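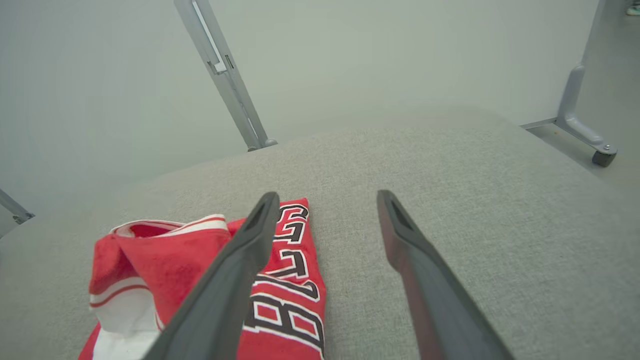 Figure 1. Red jersey with black lettering on the gray work surface.

Folding Sports Jerseys on a Padded Surface
Project report, Textiles and Garment Care

1. Purpose
Our group wanted to know which way of folding a sports jersey gives the smallest change in shape after storage. Shirts with large lettering are harder to fold than plain ones – the print is stiffer than the cloth and tends to set its own crease. We worked on jerseys collected for the Woltmont clothing drive, 53 in all.

2. Method
Each jersey starts crumpled. It is spread out, the sleeves are brought in, and the body is folded in thirds and then in half. We compared this with a second method, where the body is folded in half lengthwise first. Finished shirts went into Plinen storage boxes until July.

The work surface matters more than we expected. On a bare table the shirts slid when a sleeve was pulled. A woven cover holds the cloth better, but it also catches on ribbed cuffs. 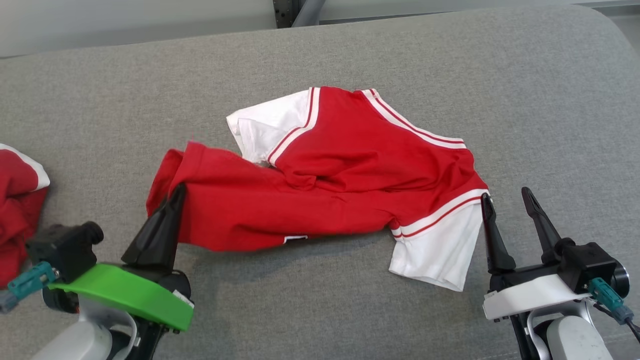 Figure 2. Crumpled red and white shirt, with the body twisted into a roll.

3. Problems with sleeves
Shirts with contrast sleeves took the longest. When the body is twisted, a sleeve can end up under it, and pulling on the cuff only tightens the roll. We had the best results by finding the collar first and working down from there. The striped trim helped, as it shows which way the cloth is turned.

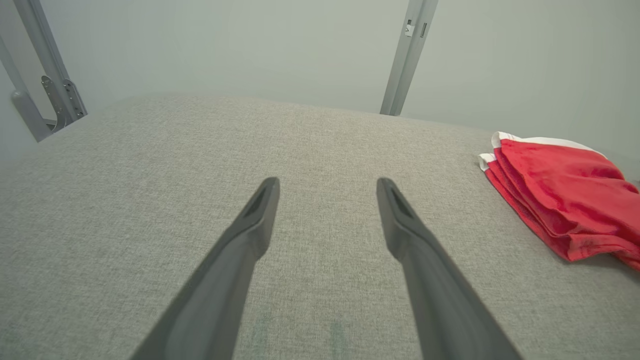

Figure 3. Folded red cloth on the right side of the gray fabric surface.

Written part and figures: Akash Dixit, student, project group 2

4. Results
Folding in thirds kept the lettering flat on most shirts. The lengthwise fold was quicker, but it put a crease down the middle of the print. Thick block letters showed this more than thin ones. We also weighed a stack of finished shirts, which came to 2,539 grams, and found that height depended more on the lettering than on the weight.

5. What we would change
The cover should be cleaned more often – marks on it could transfer to white sleeves. We would also sort the shirts by type of print before starting. Yogesh Nishad has the measurement sheets for anyone who wants to repeat the work.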